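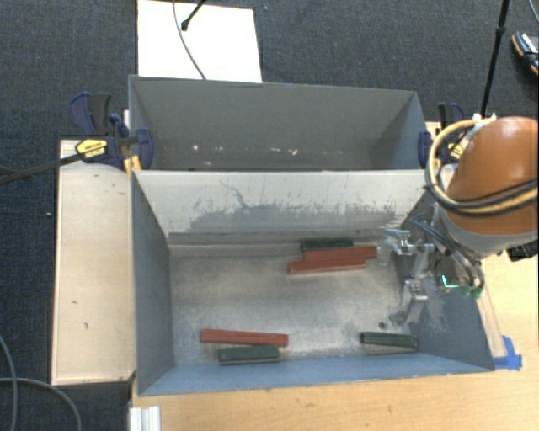

The two-bin setup at the Radis workshop in Fliltstead, with red and green blocks in the front bin and the arm over its right side. Photo: Waraporn Saithong

Radis Adds 1,408 New Examples to Block-Picking Collection

Radis, the small automation company in Fliltstead, has finished the second part of its block-picking collection. The company informed this week that 1,408 new examples were recorded and accepted, and that they will be used for training its learning system, which has the name Paltwood.

The task is simple to explain. A robot arm must take blocks from one bin of a metal container and place them in the other bin. During the recording, a person guides the arm from a distance, and the computer saves the movement of the arm together with the camera pictures. Later, the learning system studies these recordings and tries to do the same task without the person.

According to Yaowalak Jaidee, who leads the project, the first part of the collection had one weakness. The blocks were placed too carefully, always with free space between them.

"In a real factory the parts are touching each other," she said. "If the system sees only the easy cases, it will learn only the easy cases. So now we let the blocks fall as they want."

The container is held to the table with clamps on both sides, because in the earlier recordings it moved a little when the gripper pushed on the wall. Blue tape on the tabletop shows the correct position for its corner.

The recordings were made by 9 operators, who worked in turns of 20 minutes. Garba Chukwu, one of the operators, said that the most difficult moment is when two long blocks are lying side by side.

"You must decide from which end you will take it, and you must decide quickly," he said. "When I wait too long, the example is slow, and the system will also learn to be slow."

Failed attempts were not deleted. They are kept in a separate folder with a short note about the reason, such as a dropped block or contact with the divider. The company wants to use them for teaching the system how to correct its own mistakes.

The first test of the newly trained system is planned for November. It will include 13 block arrangements that were not used in the recordings. If the results are good enough, a second arm will be installed at the company's site in Ruawai, where the same task will be repeated with plastic pipe parts.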